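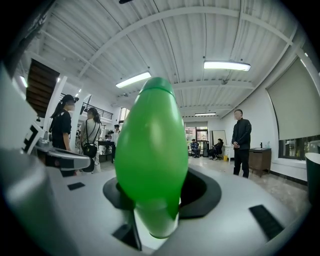 Glossy green. More or less the shade I had in mind.

I've finished painting the front door. A few people asked how it went, so a thread on getting an old door from brown to green.

The door is original to the house and had more coats on it than I could face stripping. Soudabeh Nouri, two doors down, took hers back to bare wood and it took her most of November. I left the sound paint on and only scraped where it had lifted.

Check for lead first if your house is old. Test kits are cheap. Mine came up positive on the bottom layer, so no dry sanding at all. Wet sanding only, proper mask, sheet on the path, everything bagged up afterwards.

Choosing the green took longer than the painting. On the Zoledex card there's one called Cesstead and one that only has a number, 747. On paper I couldn't tell them apart. On the door Cesstead went blue by teatime and 747 stayed green. Went with 747.

If you're doing samples, paint them on lining paper and tape it to the door. I put mine straight on and then had to sand off the ridges.

Take the furniture off. Letterbox, knocker, numbers, the lot. I tried masking round the letterbox on the back door years ago and you can still see where the tape bled.

Order I did it in: panels, then the middle uprights, then the cross rails, then the outer uprights, edges last. Brush out in the direction of the grain and leave it alone. I went back to fix a run at the top left and made it worse.

Undercoat matters more with green than I expected. Over white it looked like a toy shop. Over the dark grey it was fine - two coats of gloss on top and no brown showing through.

Gloss shows everything. There's a dent by the lock that I filled and thought was flat. In low sun it's very obvious. Kanchan Mishra says she can't see it, but she is being kind.

Drying: the tin says overnight. I shut it the next evening and it stuck to the seal along the hinge side. Took a strip off about as long as my thumb. Touched it in and kept the door ajar for as long as I could stand the draught.

Someone asked about cost. The paint was the smallest part of it. The new letterbox was more than both tins together and it still rattles.

Back gate is next. Probably black. If anyone in the terrace wants the leftover grey undercoat, there's half a tin by my bins.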